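Handout 2: Collecting Demonstrations in Simulation

Each group records 50 episodes in the Skadesora house, hallway and door task. Save the wrist view and the body view at every step. Restart if the views drift more than 2 steps apart.

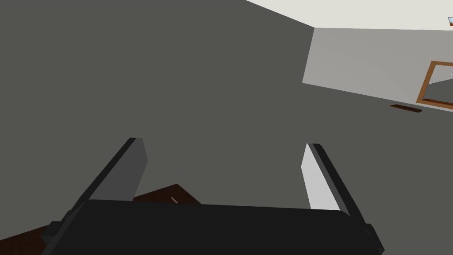

One reader of last term's handout asked whether failed attempts should be thrown out. Keep them, but label them as failed. Almost half of the early ones usually are.

Vary the starting pose between episodes. A policy trained from a single start tends to learn the path and ignore the door. Approach with the grippers open and log both arms, including the one you are not using.

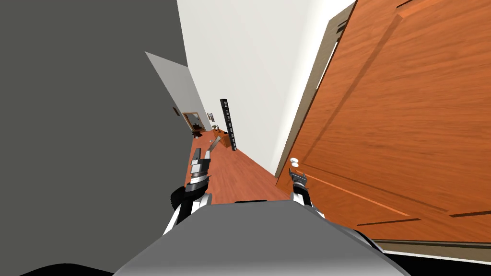 Posted by: Course staff, Tistside Robotics Lab
Updated in June

Upload to the Jaramillo folder before lab 3. Name files by group and episode number.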